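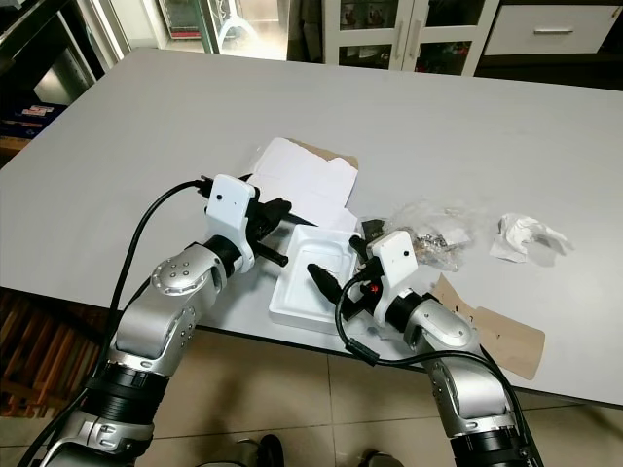 Why do evening students at the Jistdale campus leave the class before it is finished?

They leave to catch the last bus, the 2315 from the Backlund gate, and the walk from most classrooms to that gate is longer than the time between the end of class and the departure.

The Last Bus from Jistdale: How Evening Students Go Home
By Edivaldo Lopes
November
7 min read
21 shares | No comments yet

Introduction

I study in the evening program and I work in the day, like the most part of my classmates. For this project we had to choose a question about our own neighbourhood and collect the information ourselves. I chose the evening bus. It is a small subject, but it comes up in nearly every conversation that I have with other students after the break.

The campus is served by two lines of the Grurnirik bus company. Line 18 goes to the centre by the river road, and line 21 goes up through the hill suburbs. During the day both are frequent enough that people do not look at the timetable. After dinner line 21 stops completely and only line 18 continues. The last departure is written on the sign at the Backlund gate as 2315, without any dots or spaces, and students call it by this number. They say "are you getting the 2315?" as if it was the name of a person.

The report has three aims. I wanted to know how the evening students travel home, what they do when they do not catch the last bus, and if the bus changes how they study.

Method

I prepared a questionnaire on one sheet of paper, with seven questions. The first version had more, but my teacher told me that tired people do not fill in the back side of a page, and I removed the questions about income and about family. I gave the sheet to students in the evening courses of accounting, early childhood education and building design, at the break, with permission from each instructor. I received 40 completed sheets. A few were filled in by two friends together with one pencil, and I asked them to do it again separately.

I also made observations at the Backlund gate over two weeks. I stood inside the shelter and wrote when the last bus came, when it departed, and if anybody arrived after. I did not do this on the evenings when I had my own class, for the reason that I cannot be in both places. This is a weakness of the project, and I return to it below.

Finally I made four longer interviews. Two were with students, one was with the manager of Café Romelico, across the road from the gate, and one was with a driver of line 18, who agreed to talk before his shift and asked me not to write his name. I wrote notes by hand and read them back to each person at the end.

I sent a letter to Grurnirik with questions about passenger numbers. I had a polite reply saying that my letter was passed to another department, and then I did not hear more before the date of submission.

Results

The bus is the most common way to go home. The second is to share a car, and the third is to be picked up by somebody in the family. Walking is rare, and cycling is mentioned by only a few people, all of them living on the flat side of the river.

I asked if the student had missed the last bus at least once during this term. Of the 40 people, 18 said yes. This was higher than I expected. I then asked what they did after. The answers were very different from each other, and I give some of them here with small corrections of spelling:

"Called my brother. He was already asleep so I will not do this again."

"Walked to the highway and took a taxi with two girls from my class, we split it."

"Slept at my aunt's place. She lives near. She was happy but I had no clean shirt for work."

"Waited at Romelico until they closed, then walked."

The next question was about leaving early. Here 21 students wrote that they leave the classroom before the end at least one time each week. Several added a comment beside the box, mostly to say that they ask the instructor first or that they choose a seat near the door. One student in building design wrote that her group always presents first, because the other members know that she must go. She feels grateful for it and also a bit ashamed.

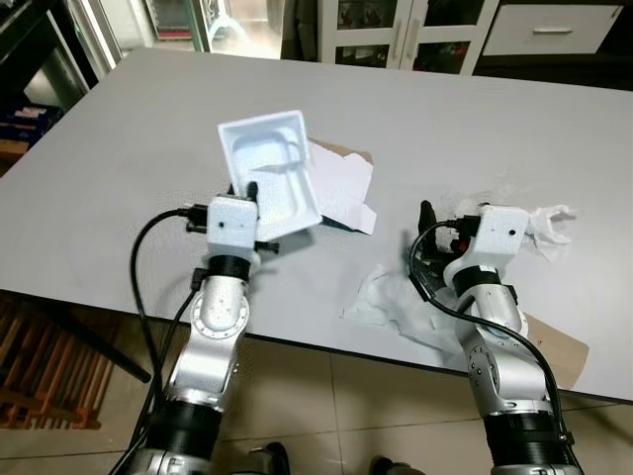
Figure 1. The light grey table.

The students of accounting have a particular difficulty. Their quizzes are given in the last part of the evening. A student who leaves early in a lecture can borrow the notes, but who leaves early in a quiz loses the marks. In one of the long interviews, a father of two children explained to me that he does the last page of the quiz first and works backwards, so the questions he leaves empty are the easy ones at the start. He said that it doesn't help his mark but it helps his nerves.

At the gate

From my notes in the shelter, the bus is quite punctual. It usually comes a few minutes before the hour of departure and the driver turns off the engine and waits. On most evenings there was at least one person running. On the rainy evenings there were more, and I suppose this is because people wait inside the building until the last moment, but I did not ask them.

I saw the driver wait for a running passenger on several occasions. I also saw the bus depart while a person was still crossing the parking area. From inside a lit bus it is difficult to see who is out there. The driver told me the same thing in the interview: "If I see you, I wait. If I don't see you, I can't wait for you, can I?" He added that he has a connection at the other end, and the people standing there in the cold are also passengers.

The lights on the path between the library and the gate are a separate matter, but they came up so often that I include them. Two of the lamps near the bicycle racks were off during all of my observation period. Students from the education course said they prefer to go around by the road, and this takes longer. So the path that would bring them to the bus in time is the one that they do not like to use.

Café Romelico

I did not plan to write about a café. However, the name appeared on so many sheets that I went to ask. The manager knows the timetable better than me. She keeps the front door open until after the last bus has gone, even when the kitchen is already clean, and she told me she started this two winters ago when a student knocked on the window to ask for a phone charger. She doesn't sell much in that last period, mainly tea and whatever muffins are left. She would like the bus company to put a better sign, as people come in to ask her if the 21 is still running, and she has to tell them the bad news.

Discussion

When I began, I believed that the solution would be one more bus, later in the night. Many students wrote this also. After the interviews I think it is more complicated. A later bus needs a driver with a different shift, and the connection in the centre would have to be later as well.

Some smaller changes are possible. The evening classes could begin a little earlier, although the students who come directly from work were divided on this and a few were strongly against. The accounting quizzes could move to before the break – this costs nothing, and the instructor to whom I mentioned it said he would think about it. The lamps on the library path can be repaired. And the stop could be placed at the front of the library for the last departure only, where the road is wide enough for a bus to turn. The driver thought this was the best of the ideas, but he warned me that he is not the person who decides.

I want to be careful with my numbers. The sheets came only from three courses, and from those who were present at the break. A student who gave up evening study on account of the transport is not in my sample at all, and that student would perhaps have the most important answer.

My observations have also the gap that I mentioned before. My own class evenings are the busiest ones, and those I did not observe. If I did this again I would ask a classmate from a different course to stand in the shelter on those nights, and I would bring a thermos.

What I learned

I learned to write a shorter questionnaire. I learned too that people answer better if you ask about last week and not about "usually". The first draft of my question on missing the bus said "Do you often miss it?" and my neighbour, who tested it for me, wrote "what is often?" across the page. She was right and I changed it to this term.

Thank you to the students who filled in the sheets and to the manager of Romelico for the tea. A copy of the questionnaire is at the evening office, and anyone who wishes to use it for another campus is welcome to take it.

21 shares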